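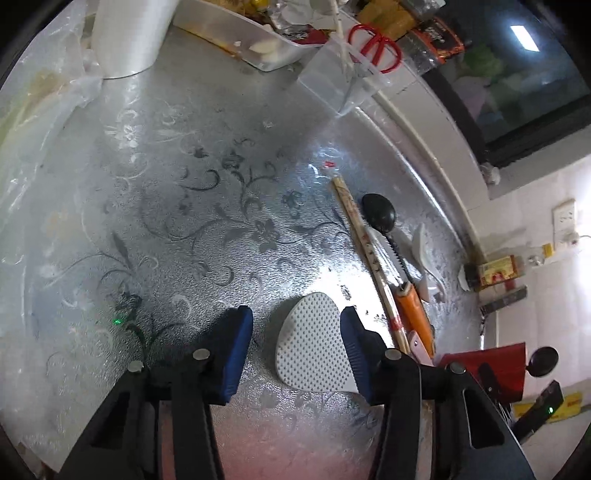 The table as of this morning, heart scrubber in the middle, chopsticks and spoons to the right of it

Clear plastic table cover gone cloudy and sticky, replace or rescue?

Asked by hdelaunay, Kitchen & Dining, 2 answers

Hi all. Kitchen table has one of those clear PVC type covers on it, grey swirly pattern, leaves and vines and little flowers. Been on there 2 years. Came from a shop in Evham that's shut now so can't just go and buy the same again.

Problem is, it gets sticky. Not everywhere, mostly the window end where everything lives (cling film, scissors pot, snack packets on the sill). Wipe it, fine for an hour, then your sleeve sticks to it again. Also a faint cloudy patch where a hot pan went down in May, my fault.

Tried so far:
washing up liquid and warm water
same but hotter
white vinegar, neat, stank the place out
the heart shaped silicone scrubber, the one with the little raised dots. Works a treat on pans, on this it just seems to push the stickiness about

Questions really:
1. is the stickiness grease or is the plastic itself going off
2. anything for the cloudy patch
3. if I do have to replace, what thickness. The one I've seen online is by Fodell and comes in 2 mm or a thinner one, no idea which I've got

Also, if anyone has a sensible way of keeping small stuff OFF the table I'm all ears. Chopsticks, odd spoons, the orange craft knife, it all ends up there by Wednesday however well I clear it at the weekend. No spare drawer. Rented flat, can't drill.

Thanks, Hugo

Comment from hdelaunay: forgot to say table is 100 cm long and the cover hangs over a bit both ends. Wood underneath, varnished I think.

Answer 1 (accepted)
by Joaquín Echeverría

Had the same thing, two covers in a row. Could be either, so test it first. Take a corner that hangs over the edge where no food ever goes and feel it. If that's tacky too then it's the plastic. The stuff that keeps it soft works its way out to the surface over time and no amount of scrubbing will fix it, you clean it and more comes up. If the corner is fine and only the window end is sticky then it's grease, plus old washing up liquid that didn't get rinsed off. From what you say my money's on the second.

For grease:
take everything off, properly everything, don't work round it
bicarb paste, leave it ten minutes
soft cloth, little circles
rinse TWICE with plain water, this is the bit people skip
dry with a tea towel, don't leave it to air dry

Lay off the neat vinegar, I did mine every week and it went stiff at the edges. Maybe coincidence. Don't use white spirit or nail varnish remover either, it'll melt the print off.

Lift the whole thing while you're at it and look underneath. Mine had stuck to the varnish in two places and left marks. If it's starting to stick, peel slow and put a thin cotton cloth between from now on.

Cloudy patch: if it's trapped damp it goes in a day or so once the cover's been lifted. If it's from the heat it's there for good I'm afraid. Put a trivet on it.

Thickness, get the 2 mm if you're replacing. Thin one creases and never lies flat. It arrives rolled up tight, leave it somewhere warm overnight before you cut it and cut it from the back.

Comment from hdelaunay: did the corner test, corner's fine, so grease. Bicarb tonight. Cheers

Answer 2
by carré_kitchen

Just replace it, they're not dear. 40 for a made to measure one from Ummont last time I looked, might of gone up. Life's too short for bicarb

For the clutter, you've already got the scissors standing up in a pot so do the same for the rest. Second pot, heavy one, chopsticks and long spoons in that. Short ceramic spoons want a little dish of their own or they get chipped. Looks like a bit of something white and broken over by the right hand edge too, bin that before someone puts their elbow on it.

Knife should NOT live with the cutlery. Blade in, then in a box with a lid, up high if there's kids. Snack packets, get a basket for the sill, then you can lift the lot in one go when you wipe down. The food scraps tray wants emptying every night as well, that's half your sticky I'd bet.

Comment from Joaquín Echeverría: agree on the basket, disagree on replacing before he's tried cleaning it

Comment from hdelaunay: basket ordered. broken bit is in the bin. will report back on the bicarb

244 views. Related: getting candle wax off oilcloth, table cover wont lie flat after posting, best trivet for a small table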